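搜索 站内文章 请输入关键词 搜索

Clelari台面作业规程套件评测：条文写得扎实，配件一般

2025-07-12　文：Elmarie Naidoo

做台面机械臂操作的小团队，多半没有像样的规程。大一点的工厂有安全部门，有现成的培训；几个人围着一张台子做抓取的，往往靠口头交代。谁先来谁教后来的人，教漏了什么，要等到夹爪撞上柜门才知道。

Clelari的这套规程套件就是卖给这类团队的。售价2,292元，包括一本活页手册、一叠过塑卡片、两卷地标胶带、一包可擦写标签和一块挂墙的记录板。手册分6章，依次是工位布置、上电与断电、人员站位、物品准备、数据与影像、异常处理。我们在Samcombe的工位上从1月开始用，到写这篇文章时手册已经翻得起毛边了，可以说说哪些有用，哪些没用。

先说明一点，套件不能代替正式的风险评估，手册扉页也写了。当地有强制要求的，要按当地要求办。它管的是评估做完以后，每天开工收工怎么做才不走样。

一、工位布置

这一章写得最好。它没有假设工位是一张干净的铝型材桌子，单独用一节讲“生活类场景”，也就是厨房、客厅、储物间这种东西多、材质杂、边界不规则的地方。我们做的正是厨房台面，读起来很对路。

要点有几条。机械臂的工作范围要画出来，画的时候按带着夹爪和附加部件的最大外形算，不能只按臂展算。手册专门提醒，凡是从臂上伸出来的杆件、支架、相机座，都要计入外形。我们以前没有这样做，画的线偏小，补画之后才发现有一侧的过道其实不该站人。

线缆另有一页。要求是：线缆在臂的全部动作范围内不绷紧，不垂到台面上，不从人会伸手的位置经过。检查方法是断开自动模式，低速手动走到各个极限位置，每到一处停下看一眼。做一遍不费多少时间，值得每次改动布置后都做。

反光面和透明面也列进了检查项。玻璃隔板、不锈钢家电外壳、透明食品盒，对视觉系统都不友好，手册建议在布置图上标出来，把它们当作“可能看错的区域”处理，抓取路径经过时降速。

不足的是，这一章的示意图画得太小，线条也细，贴在墙上隔一步就看不清。我们的同事Habibur Sheikh照着重新画了一张大的，原图只留在活页夹里。

二、上电与断电

上电前检查是一张卡片，共10项。内容没什么新鲜的：急停按钮是否能按到，按下后是否真的断了动力，夹爪指面有没有松动，工作范围内有没有人，上一次的异常是否已经关闭，等等。

卡片的好处在于顺序。急停放在第一项，而且要求实际按一次，听到、看到反应之后再复位。很多团队的清单把急停放在末尾，人到末尾就开始敷衍。卡片还规定检查要两个人做，一个念，一个动手，念的人打勾。人手少的时候我们嫌麻烦，试过一个人做，做了几天又改回来了，一个人确实会跳项。

断电部分有一个容易忽略的要求：断电前先把臂停到规定的停放位置，夹爪里不留物品。有的臂断电后会缓慢下沉，夹着东西就更难预料。手册要求各团队自己测一次断电后的下沉情况，把结果写进空白页。这种留白的做法我赞成，不同型号差别很大，统一写死反而不可靠。

三、人员站位

这一章偏短。核心规则是运行期间操作员的手不进线内，需要调整物品时先暂停，确认状态灯，再伸手。旁观者站在胶带外侧，不靠台面。

规则没有问题，问题是胶带。随附的两卷地标胶带在瓷砖上能用，在木地板上边角翘得很快，拖把一过就卷。我们换了Grellport的布基胶带，情况好一些。既然站位规则全靠这条线，胶带应该配得更好。

对于坐着操作的人，手册几乎没写。遥操作时操作员常常坐在台子旁边，椅子怎么摆、座位离工作范围多远、椅子带轮的话要不要锁，都得自己补。我们补的规定是：座位放在线外，扶手和椅背也算；换人时先暂停，再挪椅子。 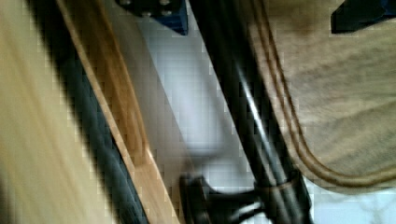
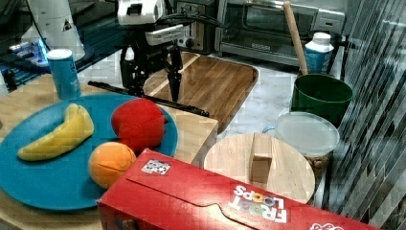 四、物品准备

手册把台面上的物品分为三类：要抓的、陪衬的、固定的。每类要求不同。要抓的物品，每次开工前看有没有裂口、掉漆、油污；陪衬的物品要放稳，碰倒后不会滚下台面；固定的物品要真的固定住，用手推一下确认。

食品类场景有几条附加规定，我认为写得到位。能用玩具或模型代替的，不用真食物。必须用真食物的，单独装盒，标日期，当天收走。做过测试的食物一律不再食用，盒子上要写明。用于测试的餐具和员工自己用的餐具分柜存放，颜色或标签要一眼能分开。最后这一条在有茶水间的办公室里特别要紧，我们之前就有人拿测试用的盘子盛过午饭。

关于定位标签，也就是那种黑白方块图案，手册要求贴平、不折角、不盖住原包装上的安全说明，同一批标签登记编号，坏了换新要改登记。套件没有提供定位标签，只提供可擦写的普通标签，买之前要看清楚。普通标签的胶很弱，贴纸盒没问题，贴塑料盒第二天就掉，我们后来不用了。

重物和高物的摆放规则有些含糊，只写“应避免放置在夹爪回程路径上”。回程路径每个任务都不一样，这句话等于把问题推回给用户。更实用的写法是规定高物统一放在台面某一侧，任务设计时绕开。Soo-ah Shin在我们的版本里就是这么改的，新人也能照着做。

五、数据与影像

只要臂上或者工位周围装了相机，就应当读这一章。它的几条规则很简单：开录前口头告知在场的人；录制区域门口挂牌；无关人员入镜的片段先隔离，经过审核再决定留不留；私人物品、屏幕、信件在开录前收走。

我比较欣赏的是它对质量差的片段的处理。手册不许操作员当场删除模糊、抖动或遮挡严重的片段，只许标记，由另一个人定期复核。理由写得很短：当场删除会让记录看上去比实际情况更好，出了问题也没法回查。我们原来的习惯正好相反，谁录谁删。改过来以后存储占用多了一些，可查起异常来方便得多。

另外，腕部相机的镜头清洁被列为每日项目，要求用镜头布，不用衣角和厨房纸。台面工位上油、面粉、碎屑都有，这条不算小题大做。

缺的是保存期限。手册只说“按本单位规定”，很多小团队根本没有规定。哪怕给一个建议值，也好过没有。

六、异常处理

异常分级用的是“停、看、报、复”四步。停是按暂停或急停；看是在不伸手的前提下看清楚发生了什么；报是写到记录板上；复是由另一个人确认后恢复运行。轻微掉落也要写。

记录板是全套里用得最多的配件。板面一共11栏，时间、任务、操作员、现象、处理、确认人这些都有，还有一栏叫“是否首次”，用来区分老毛病和新问题。我们每周抄录一次，重复出现的放在一起看。夹爪指面打滑的问题就是这样暴露出来的，单次看都是小事，抄在一起才看得出集中在同一种光滑表面的物品上。

板子本身是白板材质，附的笔写上去三四天就擦不干净，需要酒精。挂钩偏小，建议换掉。

使用中的其他情况

手册的中文是译文，大部分通顺，个别术语前后不一致。“保护性停止”和“安全停止”混着用，新人会以为是两回事。我们在第一页贴了一张术语对照。英文版没有这个问题。

培训方面，厂家建议新人先读手册再上工位，不设考试。我们加了一条，由老员工看着完整做一次上电检查和一次断电，通过了才能单独值班。Brigitta Kaufmann负责我们这边的排班，她把这条写进了排班表，没通过的人在表上排不进去，省得临时争论。

更新方式是寄活页替换页。到目前为止收到过一次，改的是断电那一章的措辞。替换页上没有标出改了哪里，要拿旧页逐行对，这一点应该改进。客服回信不慢，答复也具体。

同类产品里，Srivastava也有一套规程模板，只卖电子文件，没有实物。它的表格更细，适合已经有专人管安全的团队；条文部分比Clelari薄，生活类场景基本没有涉及。如果工位是规整的料箱分拣，我会选Srivastava；台面杂、人员流动多的，Clelari更合适。

值不值得买

如果把配件单独算，不值这个价，胶带、标签和笔都要另换。花的钱主要在手册和上电检查卡上。已经有成文规程并且真在执行的团队，没有必要买。还在靠口头交代的，可以买一套，先把第一、二、六章用起来，其余各章按自己的情况改。活页的好处就是能改，别原样供着。

购买前确认三件事：语言版本；是否包含替换页邮寄；收货后手册封底的版本号与网站上公布的是否一致。我们收到的第一本是旧版，联系后给换了。

Elfriede Ruchti审阅了本文关于断电和站位的两节，并更正了一处术语。

联系编辑部　|　版权所有，未经许可请勿转载　|　返回顶部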